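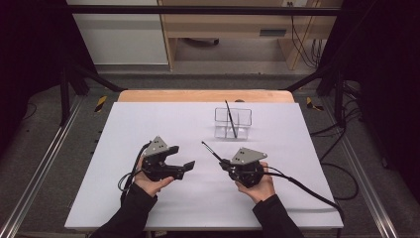 I said last time that I'd write up the new house rules for recording with the hand-held grippers, and then December ate me. So, a bit late and longer than I promised, let's have a look at where we've got to.

First, the bit everyone already knows but which was never written down: until autumn, Farumgate and Pasholm were each recording demonstrations in their own way. Same sort of task, same grippers, completely different habits. Lindiwe had the job of putting the two lots together and came back with a face like thunder. We had 2,227 recordings between us, which sounds lovely, and a good chunk of them disagreed about when a task even starts. One site began with the jaws empty and open. The other began whenever the person felt ready (mostly me, I'm sorry to say).

So we now have a two-page sheet. Inmaculada wanted one page and I wanted four, and you can tell which of us had the stamina.

Starting and stopping. Both grippers go up over the work surface, jaws open, and you hold still for two slow breaths before you move. Same again at the end. If you drop something, carry on and pick it up if you can reach it safely. Don't stop and restart the take. A recovered fumble is useful so long as it's tagged as one, and there's now a tag for it.

Sleeves. Plain and dark, down to the wrist, no bangles, no dangly lanyards. I know, I know. Ermelinda has a rack of black tops in two sizes at Pasholm and we'll be getting the same at Farumgate. Please wash them!

Cables. This was the argument of the month. The cable comes off the back of the gripper and there's always plenty of it, and it will find its way across the board if you let it. The sheet says a cable may rest on the board but may not cross between the jaws and the thing you're reaching for. Ignacio would have banned cables from the surface altogether and hung them all from above. We tried it for an afternoon and my shoulders ached from the tugging, so that's parked. Floor cables are a separate matter and there I'm with him completely: nothing loose where you put your feet. If you can see a tangle, sort it before you plug in.

The stick task. For anything thin being put into or taken out of the clear holder, grip it well below the tip and come in from the side, so your own gripper isn't hiding the holder. Clear plastic on a white board is hard enough to pick out as it is. Aitana asked if we could put coloured tape round the rim and the answer for now is no, as the older recordings don't have it and we'd be making a third lot that matches nothing. She may well get her tape in the spring.

Breaks. Forty minutes on, then put the grippers down. I'd like to be firm about this one. Your wrists go before you notice, and tired takes look fine on the day and dreadful when somebody has to go through them.

Naming. Cheon is the folder for checked takes, Sina is for everything else. Please stop making folders called "final". A take only moves into Cheon once someone other than the person holding the grippers has watched it through.

We're aiming for the first 2,000 under the new sheet before we change a word of it, so if something in there annoys you, write it in the margin of the copy by the door and we'll go through the lot in one sitting. Lindiwe is keeping the list. I've already got three things on it myself, two of them about folders.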